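Colchão novo com cheiro forte, dá para dormir nele?
Categoria: Casa e quarto
Publicada em 6 de fevereiro de 2001 – 2 respostas

Boa tarde a todos. Comprei um colchão de solteiro da Wirnard para o quarto da minha filha, que está deixando o berço agora, e ele veio enrolado a vácuo dentro de um saco plástico grosso. Abri no quarto mesmo e o cheiro tomou conta da casa, uma coisa entre tinta e borracha. Deixei a janela aberta o dia inteiro e melhorou um pouco, mas de noite, com tudo fechado, volta. A loja Arau, onde comprei, disse que é normal e que passa sozinho, só que não soube me dizer em quanto tempo. Minha sogra mandou colocar no sol forte, minha vizinha mandou passar vinagre, e eu fiquei sem fazer nem uma coisa nem outra, com medo de estragar. Paguei caro, a nota ainda está aqui na gaveta. Alguém já passou por isso?

Resposta 1 (melhor resposta, 16 votos)

Oi, querida, bem-vinda ao fórum! Já passei por isso com dois colchões, um de casal e um de criança, e entendo bem a sua aflição, porque quando é para os filhos a gente fica com o pé atrás com tudo. O cheiro vem da espuma e da cola, que ficaram presas no plástico desde a fábrica. Ele sai com ar e com paciência, e a parte da paciência é a mais difícil.

No seu lugar, eu tiraria o colchão da cama e o deixaria em pé, encostado na parede, sem lençol e sem protetor, para o ar correr dos dois lados. Vire de manhã e de noite. Se tiver ventilador, aponte para ele no mínimo, com a janela aberta. O da minha caçula era um Plattner e levou nove dias; o de casal levou bem mais, mas era janeiro, chovia sem parar e eu vivia fechando a casa. 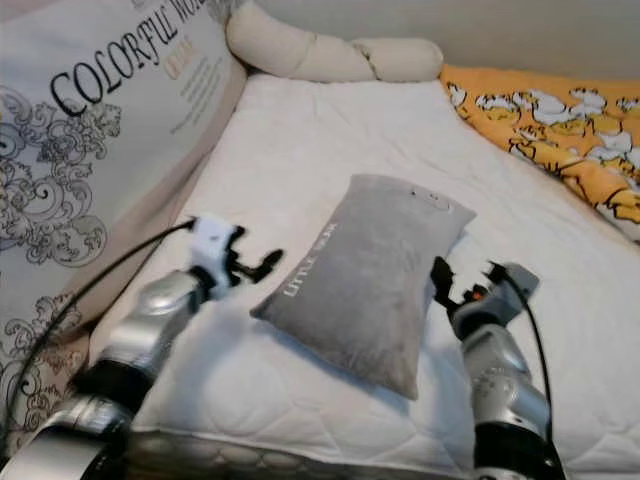 E o bicarbonato, posso usar direto no tecido?
Pode, desde que o tecido esteja bem seco. Polvilhe uma camada fina com uma peneira, deixe umas horas e aspire com o bico de estofados, sem esfregar. Nas costuras do matelassê ele gosta de se esconder, então passe o aspirador nos dois sentidos.

Sol forte eu não recomendo – a espuma resseca e o tecido branco pode amarelar. Sombra clara, com vento, já resolve. O vinagre eu também deixaria para a salada, que molhar colchão é pedir mofo. Lave à parte as almofadas e travesseirinhos que ficaram em cima dele, porque pano felpudo pega cheiro que é uma beleza (veja a etiqueta antes, alguns só aceitam água fria). Enquanto isso, deixe a menina dormir em outro quarto, nem que seja num colchonete na sala. A minha achou uma festa e depois não queria mais voltar!

Se passar de um mês e continuar forte, ligue para a loja com a nota na mão e peça a troca. Um abraço, e volte para contar.

Resposta 2 (2 votos)

Aqui usei o spray da Hekico, aquele de tampa azul. Ficou cheiro de colchão novo com lavanda por cima, enjoativo demais. Depois larguei na varanda coberta e foi melhorando. O da minha irmã nunca teve cheiro nenhum, vai entender.

Página vista 1161 vezes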